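Search the archives Search Advanced Sort by thread Sort by date

Ristance-Sim-List: messages for September

Subject: Re: Simulation round, Room 17, wrist view and scoring of the approach
From: Manee Kamolrat, Oberholzer College Robotics Program
To: Ristance Simulation Division, all team leads and faculty advisors

Dear team leads and advisors,

Thank you for the questions received after the practice session. This message answers those that concern more than one team. Matters relating to a single team's submission have been answered separately, and any lead who has not had a reply by 5 p.m. tomorrow should write to the program office again with the team name in the subject line.

All 12 teams are now working with the same release of the Gurkach simulator and the same room file. Teams that downloaded the room before the practice session should download it again. The walls and furniture are unchanged, but the collision shapes of the cabinet doors were corrected, and an arm that cleared a door in the old file may touch it in the new one. The start seed for practice remains 3269. The seed for the scored round will be released on the morning of the round and will be the same for every team.

Most of the correspondence concerned the approach phase, in which the arm must travel through the furnished part of the room with the gripper open and without contact. Teams are reminded that the planner receives only the wrist view and the joint readings during this phase. The overhead map is available for debugging and is switched off in the scored round.
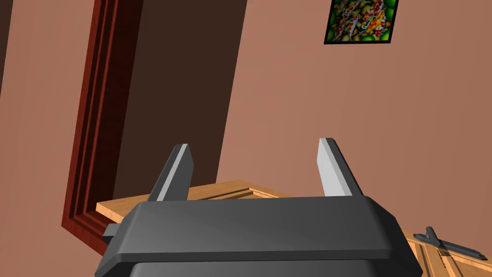

Qistina Wibisono wrote:

> Dear Ms. Kamolrat,
>
> I am writing for the Flarkitz team with two points about the rules for
> the approach phase.
>
> Section 3 says that the run ends if "any part of the arm" makes contact
> with the room. Our log from practice shows a contact between the gripper
> housing and a piece of furniture lasting one simulation step, with no
> measurable force. The run was ended. We would like to know whether a
> contact of this kind is going to end a scored run as well, as we have
> been told different things by two of the mentors.
>
> Our second point is about the wrist view. The fingers take up a good part
> of it when they are fully open, and our edge detector has been treating
> the sides of the fingers as edges of the furniture. We have written a
> mask that removes them, but the mask was drawn by hand from one saved
> view. Is a hand-drawn mask allowed, or does section 6 (no stored images)
> rule it out?
>
> We would also be grateful to hear whether the practice server will stay
> open over the break.
>
> With thanks,
> Qistina Wibisono

Both points were referred to Declan Nuttall, and the decisions are as follows. They apply to every team.

1. Contact during the approach. A contact with no measurable force will be logged and will not end the run. Each logged contact of this kind costs one point. Contact with force ends the run, as before. The word "any" in section 3 stands, and the housing, the fingers and the wrist are all treated alike. The practice server will be updated to match by the end of the week, and teams should disregard earlier advice from mentors on this subject.

2. Masks. A mask of the robot's own parts is permitted, whether drawn by hand or computed from the joint readings. Section 6 is intended to prevent teams from storing views of the room. A mask file must contain the outline of the gripper only and must be submitted with the code. Please note that a fixed mask is valid for one finger opening. If the planner changes the opening during the approach, a fixed mask will either hide usable parts of the room or leave part of a finger in view, and no allowance will be made for this in scoring.

3. Surfaces without texture. Three teams reported that their position estimate drifts when the gripper is close to the dark brown floor, which offers no pattern to track. The floor will not be changed. Achilleas Mitsotakis-Vlachou has suggested using the line where the floor meets the wall, and the framed pictures where they are in view, and has agreed to take questions on the method at the advisors' hour. Teams may also rely on joint readings alone for short distances.
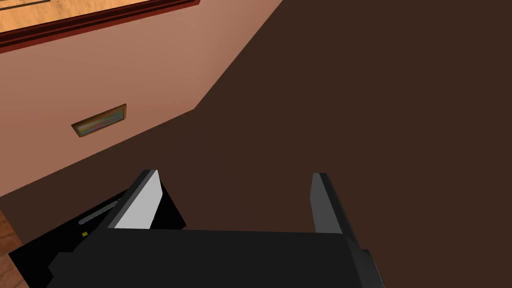
4. Finger opening at the start. The gripper will be open when the run begins. Teams may close it and open it again, but it must be open at the moment the approach phase is declared finished. A run declared finished with the gripper closed will be scored as incomplete.

5. Server hours. The practice server will remain open over the break. Support by email will not be available during that time. Each team is limited to 17 queued runs, and runs beyond that number are dropped without a message to the sender.

Anong Sriwong is collecting the revised safety and conduct forms. Forms signed last term are not valid for this round. Advisors with students on two teams need to send one form for each team.

The revised text of sections 3 and 6 will be posted to this list before the break. Until then this message may be cited as the rule.

Sincerely,

Manee Kamolrat
Simulation Division, Ristance
Oberholzer College Robotics Program

To leave this list, send a blank message with the word "remove" as the subject.

This archive uses cookies to remember your sort order and search settings. Accept Decline Cookie policy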